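Notebook, June
Odberg evaluation license, kitchen task pack

Glykeria got the trial key working this morning, so the clock has started on it. We have until the end of the month to tell Fornwood whether we want the full seat. Oddur is running it on the old workstation under the bench and I am writing things down.

What we are reviewing: the Odberg simulator with its two-handed kitchen pack. The sales sheet lists 613 task variants. I have no plan to check that number. We care about whether the hands can be driven from our own controller, whether contact with small round things behaves, and whether a reset gives back the same layout when we ask for it.

Install

Needed two tries. The first failed on a missing license path, with an error that only said "asset root invalid." Kaj had seen it before and fixed it by putting the key file next to the launcher instead of in the home folder. The manual has it the other way. Download plus unpack took about 70 minutes on our line.

Default camera is the head view. There is a setting for an outside camera but Oddur could not get it to stick between runs. Left it on head view for now.

First runs, seed 3921

Used the same seed all morning so Benedita can compare against her numbers later. Task is the tomato on the towel, right hand to pick, left hand free. We stepped the right hand in slowly and paused before the grasp to look at finger placement. The tomato sits right beside a red can lying on its side, so the thumb has to come in from underneath on the left with the fingers on the other side. I like that as a test. Left hand we just parked open over by the cutting board. 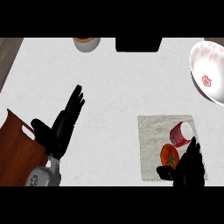
Contact and grasp

Default friction is too high for my taste. With stock settings the tomato sticks to the thumb as soon as it touches and comes up even on a bad approach. Dropped the friction by half and got slips that look more like what we see on the bench. Value is in the shared config, Frida please don't overwrite it.

The can rolls when bumped, and keeps rolling longer than it should on a towel. My guess is that the towel is a rigid slab with a cloth texture on it. Need to ask Fornwood. If there is a soft version, is it in this tier or the next one up?

No finger-through-object problems so far at slow speed. At full speed the thumb went into the tomato once and the solver threw it off the counter.

Controller hookup

Works. Joint order for the left hand is mirrored from the right, which cost us most of an hour. Kaj wrote a remap, 4 lines, checked in.

Reset

Same seed gives the same layout every time we tried. Changing the light setting also moves the objects, though, and I think that is a bug. Reported through the Dilard support form since they handle tickets for the trial.

To do

Glykeria: price for two seats, and whether academic terms apply
Oddur: outside camera
Me: repeat the grasp at three speeds with the lower friction
Frida: try the bowl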